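Briem cohort study

The Briem cohort study is a long-running medical study of coeliac disease, an autoimmune condition in which eating gluten leads the body to attack the lining of the small bowel. It is based in the town of Gondlow and is one of the richest sources of family data on the condition.

Recruitment began in May with a target of 2,000 people, a figure it passed with ease. In the end 3,696 joined, and 3,073 of them gave blood samples at both the first and second visits – a remarkable return for a study that asks so much of its members. Parents, children, brothers and sisters were all welcome, whether or not they had any symptoms.

Samples are tested for antibodies at the Cutwood laboratory and then frozen. Members also fill in a food diary and a short form on tiredness, stomach pain and mood.
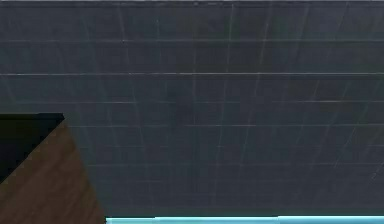
A smaller branch, known as Lamis, follows 85 children from weaning onwards. Its great strength is timing: blood is taken every few months, so the first rise in antibodies can be dated closely, often well before a child feels unwell. The Lamis samples are stored apart from the main set and may be used by other research teams on request.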